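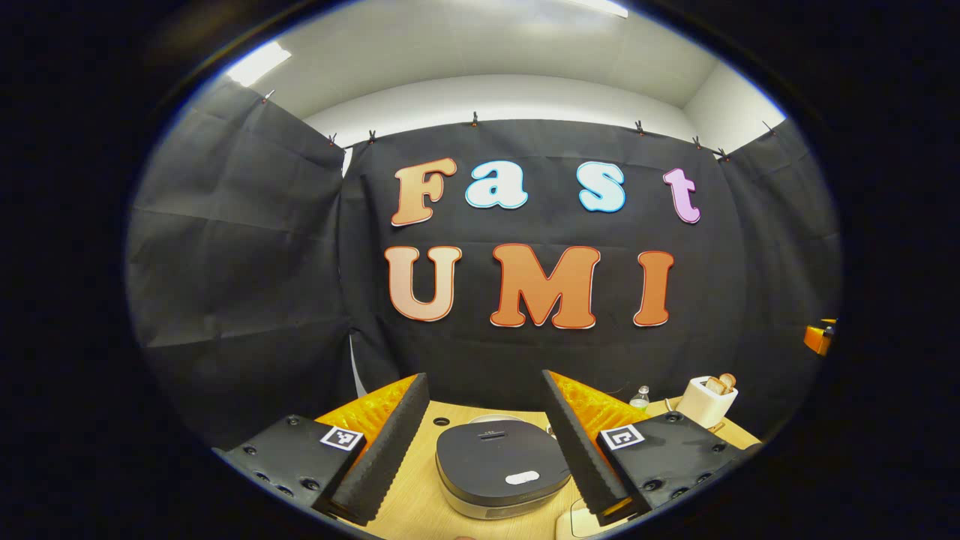 Piroska Jakab wrote to me last spring that she had tried to learn bread from books for years and what she wanted was a person standing next to her saying "no, more water than that." I've kept her note, and it's as good a way as any to start telling you about Medve Bread School.

I'm Bevan Rewi, and I run the place with Ottmar Heitmann. We teach ordinary people to bake sourdough, rye and a handful of flat things at home, in the oven they already own. Classes are small - 8 people at most - and they go on most of the day, with a long lunch in the middle while the dough does its own thing.

How did it start? I was a line cook for years and got tired of coming home at two in the morning. Ottmar had been baking rye since he was a boy and was selling loaves out of a shed on Flamness Road. I bought one, went back the next day for another, and after a month or so of this he asked if I wanted to learn how to make the thing and leave him alone. (He'll tell you he put it more politely.) We taught our first class together on 12/05/2018, in the back of a church hall with one working oven and a terrible draft. The rye came out flat as a board! Everybody ate it anyway, with a lot of butter.

These days we have our own kitchen on Harnard Street, up the steps next to the shoe repair. There's decent light, plenty of counter, and three ovens, one of which runs hot, so if you get that one please check early.

Our Saturday class is the one to take if you're new. You'll mix a plain white sourdough, learn to shape it, and bake a loaf from dough we got going the night before. You take your own dough home in a bowl, plus a jar of starter. The starter is called Marine and she's older than the school. Feed her and she'll put up with nearly anything, including a week in the back of the fridge while you're at the beach.

Rye is Ottmar's day. It's stickier, slower and much quieter, and he doesn't allow music. Nassoro Lyimo teaches the flatbreads, and chapati day fills up first, so get your name in early if you want it. I do the white breads and most of the dishes.

We buy our flour from a mill a short drive north and sell it at the front desk for what we pay. Bring an apron, closed shoes and a box for leftovers. Kids over ten are welcome if they come with a grown-up who's also baking.

If your loaf goes wrong at home, send me a picture of the inside, cut down the middle, and tell me how warm your kitchen was. I answer those in the evening, usually with a slice of something in my other hand.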